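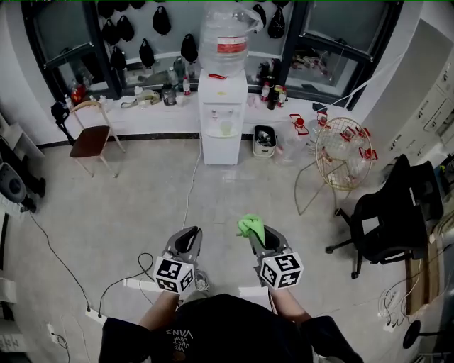
Both grippers with the marker cubes, green cloth in the right one

tessel_k
I compare two hand grippers for cloth, the Presau pads and the Bokano pads. After 226 grasps the Presau holds thin cloth better – but it opens slowly. Has someone tried both?

mornay13
I did, and I don't agree. For me Bokano was better after I cleaned the pads with alcohol. How old are yours?

tessel_k
13 weeks. I did not clean them yet, I will try.

orlo_b
Check also the cable. Mine pulled on the left hand and the tracking of the cube became bad.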